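Notes > Rooms and Fittings > Blinds and Light

Blinds, tubes and a room with one good window

Posted in June by Lutis

The meeting room at the Trustdale building is used by several groups a week, and every one of them leaves the blinds at a different height. I had assumed this was carelessness. After a month of keeping notes I think it is a lighting problem, and most of it can be dealt with for the price of some cord and a roll of tape.

The layout first. The ceiling is white paneling with beams running across it, and the light fixtures are mounted overhead. The window wall is divided by a white column. Roller blinds hang on both sides of it, in gray-green fabric, one wider than the other. The narrow one has a fabric a shade paler than its neighbor. I don't know if it was ordered that way or has faded, and the supplier's label has come off.

My measurements are modest. I used a cheap handheld light meter, laid flat on the seat of a chair, and took readings at 9 a.m., noon and 4 p.m. With both blinds fully down and the lights on, the reading near the back wall at noon was 501 lux. Near the door it was a little over half of that. With the blinds up, the window side climbed past the range I had set and the back wall barely changed. So raising the blinds does very little for the people who complain about the dark, and a good deal of harm to the people sitting by the glass.

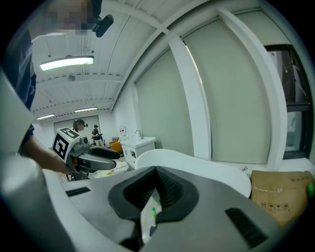
Page last changed: Friday, 4:10 p.m.

The two sides of the column should be treated as separate zones. Most users pull both blinds to the same level because it looks tidy. The wide blind controls nearly all the glare on the chairs, and the narrow one controls almost none. I now leave the narrow blind down permanently and adjust only the wide one. A piece of tape on the wall marks the height that works in the afternoon, 60 cm above the sill.

The roller mechanisms are the ordinary side-chain type. The wide blind had been tracking to the left, so the fabric rubbed on the bracket and the edge was starting to fray. The fix is well known but worth writing down:

1. Lower the blind fully, until the tube is bare.
2. Stick a strip of masking tape on the tube at the side opposite the drift. In my case that meant the right side.
3. Roll up and check. Add a second strip if it still wanders.

It took 2 strips. Before that I had tried re-leveling the bracket with a washer, which made the drift worse and cost me a morning. If the bracket is within a millimeter or two of level, leave it alone.

The chain on the same blind was slipping under load. I ordered a replacement clutch from Mabaso and it fitted without filing, although the cover plate is a slightly different white. The old clutch had a cracked tooth. I have kept it for the spring, which is still sound.

Tubes next. Fluorescent fixtures lose output slowly enough that a room gets used to it. One of the long ones gave a noticeably lower reading directly underneath than its neighbor did, by about 100 lux. I changed the tube and wiped the fixture with a damp cloth, with the circuit off. I should have wiped first and measured before changing the tube – as it stands I can't say how much of the gain came from the cleaning. I will separate the two steps on the next fixture.

Seating matters more than I expected. A chair with its back to the window puts the sitter's face in shadow for everyone else, and no blind setting fully corrects it. Turning the chairs a quarter turn costs nothing. The curved white surfaces in the room reflect more than the darker pieces do, so they are better kept out of the direct line from the glass. Boxes are a separate matter. Anything stacked against the window wall ends up blocking the chain, and people then tug the fabric by hand, which is how the bottom bar got bent in the first place.

Still open: the bent bar, which I have straightened by hand but not well, and the question of whether to replace the paler blind so that the fabrics match. Kikilville has a remnant in a similar gray-green, sold by the meter. I am waiting for a sample – the color on their page looks closer to blue on my screen. The 9 a.m. readings also need repeating on an overcast day.

© Lutis | Contact | Back to top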